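Section 4. Indoor Plants and Shared Work Surfaces in Small Offices

Last updated: September
By Ramiro Cantero and Natanael Rezende, Kinstead

4.1 Setting and approach

Research on greenery in the workplace has mostly dealt with large open floors. Much less has been written on the small office, where a single table serves for meetings, meals and desk work. The present section reports on the small-office part of the Esteban survey, in which 83 office workers were asked how they felt about plants kept on tables they shared with others. Answers were given on a scale from one to 9, with higher scores showing greater approval.

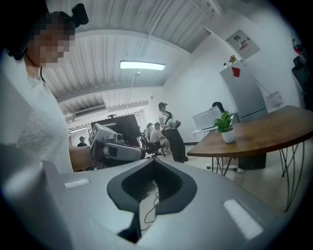
Clothing was recorded in the survey because earlier work had linked reported comfort near windows and planters to how lightly people were dressed. Respondents chose from four broad groups, and a light top such as the white lacy one worn by the person at left in Figure 4 was placed in the second group. No link was found between clothing group and approval of plants. The item was dropped from later analysis.

4.2 Placement on the table

Respondents were divided on placement. Those who used the shared table mainly for meetings favored the middle, where a plant could be reached for watering from any side. Those who used it for paperwork preferred a corner or a nearby shelf. In all, 21 respondents said that they had moved a plant at least once to make room for documents.
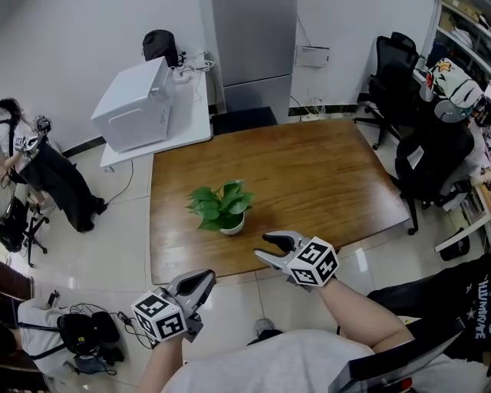
Plant size had a stronger effect than species. Low, trailing plants such as pothos were accepted at the center of a table by most respondents, while tall plants were often described as blocking the view of colleagues.

Figure 4. Small office in the survey setting. A potted pothos stands near the middle of a wooden table (second panel).

4.3 Care and upkeep

Sites without a written watering plan reported more plant loss. At the Stuvach site, care passed between staff by informal agreement, and several plants were replaced within the year. The Plustemis site kept a monthly list and replaced none. Differences in daylight between the two sites were not measured and may explain part of this result.

Contact: Kinstead, Office Environment Studies. Copyright Kinstead. Back to top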